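Print this article | E-mail to a friend

The robots are not coming for your shelf just yet
By Ida Weidemann, 10/7/21

Every April my plant gets a sales pitch promising hands-free assembly. I have worked the bench at Plovside long enough to sit through plenty. 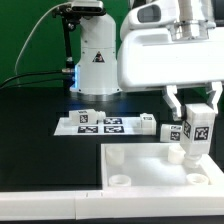

Everything wears a tag

Look at the printed markers on those blocks. My parts come in a greasy bin, 146 to a load, and none of them has a code stuck on its face.

Seating a peg takes me a second, and I do it while talking. 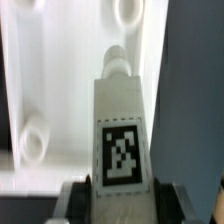
The block between the gripper fingers, tag facing out.

Emil Reisinger, our line lead, thinks I'm being unfair. Fine. Let him show me one that clears a kitchen sink, or sorts 33 odd screws. I'd pay for that.

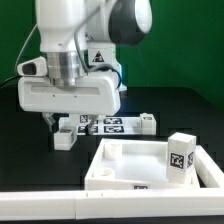
A tall block upright in the tray, the gripper off to the left.

Until then I'll keep my stool and my bad coffee.

Shares: 100 | Comments (33)
Contact us | © Skuvetti | Back to top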